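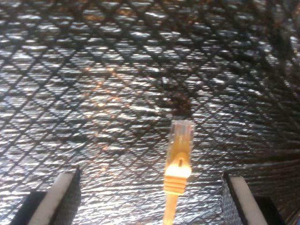

Which end of a patch cable should I plug in first?

The switch end, while you still have room for your fingers between the neighbors.

Our cable corner this June is all about the small rack, the kind with a switch on top and a panel underneath. If you've been putting yours off, do come along to the Rinside workroom at 4, and bring whatever cables you have in the drawer (everybody has a drawer!). We have 200 short ones to share out, so don't be shy.

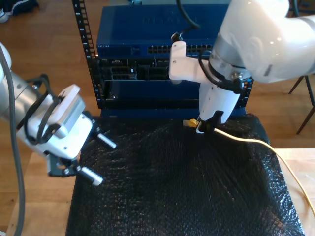 By the Tistum newsletter desk

Yellow plugs are my favorite, I'll admit, because you can find them again in a dim cabinet. Hold the plug by its sides, keep the little clip free, and push until it clicks. Then give it a gentle tug, and leave a bit of slack before you tie anything down. Labels and ties are on the shelf by the door.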